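Borside Household Handling Project
Progress report to the Rellasbridge Fund
15th August

Work since the last report has been on the second package, the comparison of arm and camera set-ups for picking up soft items in a living room. The gripper choice was settled in February and is not reopened here, apart from one point near the end.

We compared two camera positions, wrist and mast, each with the two controllers named in the plan. All four combinations were run in simulation first, as agreed, using the Grosusau room set. Each run starts with the base outside the living room. The robot has to get itself through the doorway, find the sofa, and pick up either a cushion or a throw.

In total we logged 1,577 simulated runs. Runs that stopped because of a software fault are left out of that number and kept in a separate log, which we can send if wanted.

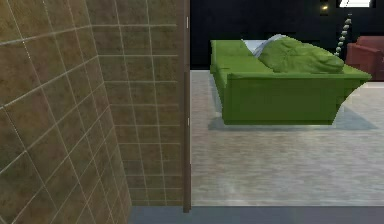

Getting into the room took up more of our time than planned. With the wrist camera, the controller often turned too early and the base clipped the door post. The mast camera did better here but lost sight of low items once the arm was raised. We tried holding the arm folded until the base was fully inside. This cut the number of clipped posts for both cameras and adds 4 seconds to a run. We have kept it.

Cushions are no longer a worry. Both controllers find them and the approach is steady. Throws are harder, mainly where the throw and the sofa are close in colour. The green throw on the green sofa gave the worst results of any pairing in the set. The depth reading helps a little, but a crumpled throw has no clear edge to aim for, and the Cai controller tends to pick a point too near the armrest. The older controller is slower and makes this mistake less often.

The room set has its limits. The furniture shapes are simple and the cloth does not sag the way real cloth does, so we would not read much into small differences between set-ups. We have asked Grosusau for a softer cloth model and are waiting for a date.

Trials on the real arm at Borside began later than planned, after a delay in getting the wrist mount machined. We have done 18 so far out of the 60 promised for this package. They cover the wrist camera only. The mast has been fitted and still needs calibrating.

On the gripper, the finger pads are wearing faster than the supplier led us to expect. We have ordered a harder pad and will run it beside the present one. The cost is small and comes out of the consumables line.

Spending is within budget. Travel is underspent and staff time is slightly over, owing to the doorway work. We are not asking for more money, but we would like to move the unused travel sum into staff time and need your agreement in writing to do so.

Next steps are to calibrate the mast camera, finish the remaining real trials, and repeat the throw runs with the new cloth model if it reaches us in time. If it does not, we will report on the present model and say so in the results.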